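Dilgate reopens its workshop to weekday callers
22/05/2022

The owner of Dilgate has been repairing household goods in Drakwood for 28 years. She took over the shop from her uncle, who opened it on Killemer Street and mostly fixed radios.

"He had one bench and a kettle," she says. "I kept the bench."

The shop closed to callers two years ago and took work by mail only. The owner says she didn't enjoy it. Parcels arrived with no note, and she had to guess what was wrong.

"If a customer is standing there, I ask when it last worked. That saves me an hour."

Small jobs cost 9 dollars, paid when the item is dropped off. Larger ones are priced after she has looked inside. She turns down microwaves and anything with a swollen battery.
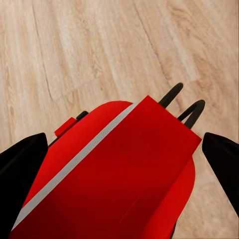
A red body with a flat panel in front, edged in light grey. Computer rendering.

Parts are the main difficulty. She buys most of hers from Hoekstra, a supplier two towns over, and keeps the rest in drawers labeled by her uncle.

"Some of those labels are wrong. I know which ones, so I leave them."

Her job book reached number 3097 this spring. It's still written by hand, and she has no plans to change that.

The workshop is open Tuesday through Friday, mornings only, until August. After that she expects to add afternoons, if she can find someone to answer the phone.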